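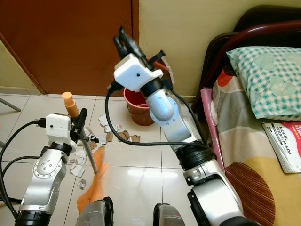 The meeting opened at 7:10 p.m. in the front room of the Omano. Minutes of the February meeting were approved with one correction: the aspect ratio of "Satine" is 1.66:1 and the entry for 1.85:1 should be struck. The door log was taken as read. House matters were dealt with first. The masking on the left side of the screen has been re-hung and now stops at the correct mark for Academy ratio. Sweeping between the two evening shows stays on the closing checklist, and the broom with the orange bristles is to be kept for tiled floors only, as grit carried onto the carpet has been getting under the front row seat bolts.

1. Print and file status
The DCP of "Satine" was ingested and checked through to the end. Subtitles display correctly. The sound is 5.1, and the surround level on reel two is higher than on the others. The fader will be left at the house setting and the level will not be corrected by hand during the show.
The 35mm print of "Flundora" has not arrived. The lender confirms dispatch. If it is not in the building by noon on Tuesday, the digital copy will be used and the listing changed to say so. The print is described as having a green line through part of reel four and replacement leaders on all reels. The listing should mention the line.

2. Shorts program
The call for shorts closed with 41 entries. Entries over the stated length were returned without viewing. The finished program is to run 40 minutes including gaps, which leaves room for either the Najjar short or the two animated pieces. The Najjar short was preferred on picture quality. Its file is 25 fps and the rest are 24. The server will play both, but the change between them needs a black slug to prevent the projector from dropping sync with the lamp open. A test will be run before the order is fixed.

3. Budget
The season allowance for rights and shipping is 3000 dollars. The amount committed to date is 2924 dollars, with return freight on "Flundora" included. No further titles can be booked this season without a transfer from the equipment line. No transfer was requested.

4. Program notes
The draft note for "Flundora" was discussed. It gives away the identity of the lodger in its second paragraph and treats the last scene as a dream, which the film does not state. It was proposed to cut the second paragraph and keep the material on the location sound.

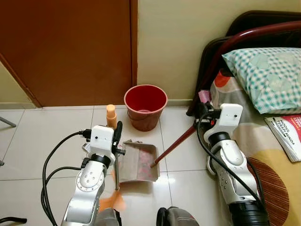
One member disagreed with the cut and said that the lodger is identified in the opening titles, so the note spoils nothing, and that the paragraph is the only place where the editing of the dinner sequence is discussed. The point about the titles was accepted. The paragraph stays. The sentence on the last scene will be reworded to "may be read as a dream."

5. Any other business
Late seating: no entry after the first reel at 35mm shows.
The trailer reel still has last season's card on it. To be replaced.

Meeting closed at 8:35 p.m.

Contact the Omano screening group | Copyright Omano screening group, all rights reserved | Back to top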